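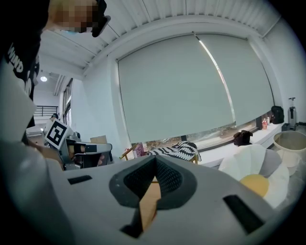 Feldale library to lend hand tools from Brutberg Road branch

Friday, November 17, 2023

Feldale residents with a library card will be able to borrow hand tools and small household equipment from the Brutberg Road branch starting next month, after the town council voted Tuesday night to pay for the first year of the service.

The council approved the plan 5 to 2. It sets aside $2,966 for shelving, labels, replacement parts and a part-time shift on Saturday mornings. The tools themselves have been donated. By the end of October the library had taken in 163 items, most of them from households in the Preda neighborhood, where a collection was held over two weekends.

Teodor Bratu, the branch manager, told the council that the library had turned away another 111 items because they were broken, rusted or missing a guard.

"We got a lot of hammers," Bratu said. "We could use more clamps and more levels. People tend to hang on to those."

The list of items for loan includes hand saws, socket sets, pipe wrenches, clamps, a tile cutter, two stepladders and a wallpaper steamer. Chainsaws, nail guns and anything that runs on gasoline will not be lent. Bratu said the town's insurer had asked for those limits and that the library had no plans to press for changes in the first year.

Borrowers must be 18 or older and must sign a one-page form the first time they take something out. Loans run for seven days and can be renewed once if no one else is waiting. There is no charge to borrow, but the library will collect a late fee of $1 a day, up to the cost of replacing the tool. Up to three items can be out on one card.

Reservations will go through Fletora, the online catalog the library already uses for books and movies. Tools will show up there under their own heading. They have to be picked up and returned at the Brutberg Road desk and cannot go in the overnight book drop.

The two council members who voted no said they supported the idea but did not like the timing. They noted that the branch roof is due for repairs in the spring and that the tool shelves will stand in the back hallway, one of the areas where the ceiling has leaked. Bratu said the shelves can be moved to the meeting room while the work is done.

During public comment, 15 people spoke, and most were in favor. One man who rents an apartment on the north side said he had spent more on a drill than he did on the shelf he was hanging. A hardware store employee asked whether the library would refer people to local shops for screws, blades and sandpaper, which the program will not supply. Bratu said a list of shops would be kept at the desk.

Another speaker asked who would check that tools come back in safe condition. Staff will look over each item at return, Bratu said, and anything with a cord will be tested before it goes back on the shelf. The town's building maintenance crew has agreed to sharpen blades and replace handles on the last Monday of each month.

The council also asked for a written report after six months showing how many items were borrowed, lost or damaged. A decision on money for a second year would come after that.

Donations are being accepted at the branch during regular hours. Items should be clean and in working order, with the manual if the owner still has it. The library is not taking paint, glue or other chemicals. Larger pieces such as ladders should be arranged ahead of time by calling the front desk.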